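**Prarkunel two-arm bench cell: what to order and what to budget**

Updated August 20, 2025 by Corinne Rosenthal, Bristby

The base package is $2,178 per month on a 37-month lease. It covers two collaborative arms, the slotted aluminum platforms they bolt to, and one gripper of your choice. Benchtops are ordered separately. Delivery to most addresses takes 8 weeks from deposit.

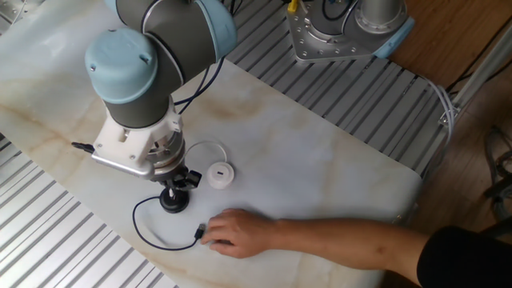

Budget for floor space before anything else. The platforms need clearance on every side so that staff can reach in and out, and the controllers can't be stacked. If your room is tight, send us a floor plan and Ningsih Raju will mark it up at no charge.

Lease customers can swap grippers once a year. Extra mounts and bracket plates are stocked at our Silldale warehouse and ship the next business day.
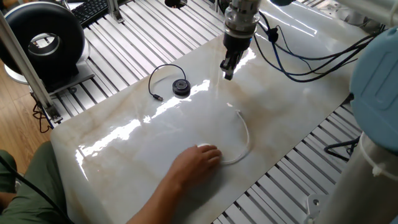 Choose the benchtop to suit the parts you handle. Matte grey is the standard colour and costs the least. The glossy marble pattern throws long white streaks under overhead lights, so allow for diffusers if you plan to add vision later. Small items with cables, such as USB pucks, also take up more bench than their size suggests once the cable is laid out in a loop. Order the wide top for that kind of work.

Not included:

- freight and unloading
- electrical work
- operator training (3 days, quoted per site)

Quotes booked in June are still honoured at the old rate. Ask for Sihan Qin in sales.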